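1/ right, thread on moving out of a rented flat, as promised to the three of you who asked. we left Plencombe in February and I am only just over it. long, sorry, typing this on the bus

2/ start with the inventory. the one from when you moved IN. ours was a 43 page pdf from the agents (Kurian) and I'd never opened past page two. read it. read it with a cup of tea and a pen. ours said "light scuffing to hall, both sides" and that line saved us 90 quid

3/ if you cant find yours, email and ask. they have to have a copy or they've got nothing to compare against. ask early, they take ages. mine took 100 emails and a phone call (ok, not 100. felt like it)

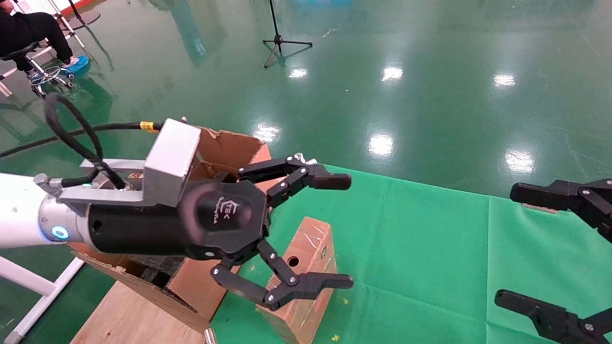

4/ CLEANING. you do not have to use their cleaners. I'll say it again for the back row. our contract said "professional standard", the agent said on the phone that meant Clirlow and only Clirlow. it didn't. we did it ourselves over two evenings and it passed

5/ what they looked at, in order - oven, inside of oven door, extractor filter, the rubber bit round the washing machine, tops of the doors. tops of the doors!! never touched those in three years. grey fluff like a small animal

6/ what they did not look at: windows. spent an entire morning on the windows

7/ limescale. white vinegar, kitchen roll, wrap the tap, leave it overnight, go to bed. don't buy the expensive spray, I bought the expensive spray and it took the shine off the plug

8/ removals. got three quotes. went with Naretti, 680 all in with two blokes and the big van. cheapest one wanted cash up front and wouldn't say if they had insurance so, no

9/ ask about stairs BEFORE. one firm we rang charged extra per floor and only mentioned it when I asked why the price had gone up. also parking. we had to get a permit for the bay outside and it took the council ten days

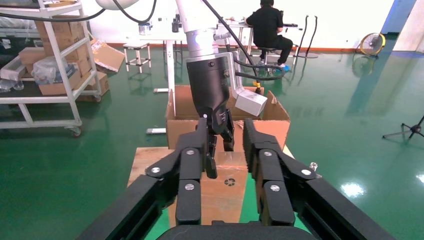
and the permit is for one reg only, so get the van's number plate off the firm before you apply. I didn't. had to ring up and grovel. lovely woman on the council line though, sorted it in five mins

10/ boxes: small ones for books. smaller than you think. everyone says this and everyone still fills a massive one with hardbacks and then stands there looking at it

11/ write on the SIDE of the box not the top. once they're stacked you can't see the top. I knew this. I wrote on the top

12/ meter readings. take photos of gas + electric + water on the last day, with the serial number showing. then do the same at the new place. our old supplier guessed the final bill and guessed very much in their own favour. sent the photo, got a new bill the next week

13/ post redirect, do it early. bank, gp, dentist, work, car insurance, library. I forgot the library and they'd sent two letters about a book on bread

14/ deposit. check who's holding it before you hand the keys back, should be on the paperwork you got at the start. they tried to knock off 90 for the hall (see 2/). replied with the page number from the inventory and nothing else. no shouting. came back in full

15/ keys - count them in, get it in writing. a "yep thats fine" at the door is worth nothing if they say later there was a third one for the bin store. there was a third one for the bin store. it was in my coat

16/ someones asked about carpets. we hired a machine for a day, did the bedroom and the hall, left the living room becuase it was fine. open all the windows after, it stinks of wet dog

17/ and keep the kettle, mugs and loo roll in a bag with YOU, not in the van. ok my stop, will do replies tonight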